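Colton Maker Hall: Boards and Benches

I went to the July open day expecting to be sold something. The flyer promised 30 work surfaces "built to last a lifetime," and I have yet to meet a bench that read its own flyer. Still, I like a good board, so I spent the afternoon looking at tops, edges and clamps while everyone else queued for lemonade. Notes from the walk are below, for anyone thinking of paying these prices.

1. The Dabbas bench

Supposedly the star of the day. The top is thick and the vise is smooth, but the legs rocked when I leaned on them. The man at the stand blamed the floor. I tried it on a different patch of floor and it rocked there too.

2. Strips on blue

A pale butcher-block style board on a perforated blue table, with small colored plastic shapes scattered over it. I'd take this one home, mostly for the darker honey band running across the strips. Whether somebody planned that band or ran short of the pale stuff, I couldn't say. Eight shapes on top, and my nephew would lose half of them under the couch by dinner.

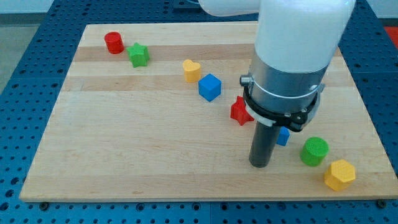
3. Siltico finishing corner

Five sample panels, five oils, and a card claiming each one resists coffee. I asked if I could try it with my own cup and was told no. Draw your own conclusions – I drew mine. The second panel did have a nice low sheen, and I'd use that oil on a shelf.

4. Deltitlow folding table

Listed at $706, which is a lot of money for something that folds. The hinges are solid and it went flat in one move. It took me four tries to get it back up, with the instructions in my hand.

5. Offcuts bin

Best value in the building. I paid $7 for a bag of ends, two of them long enough to make a decent trivet. One had a split I didn't spot until I got it out to the car.

Posted 2024-11-13. Prices are from the day and may have gone up.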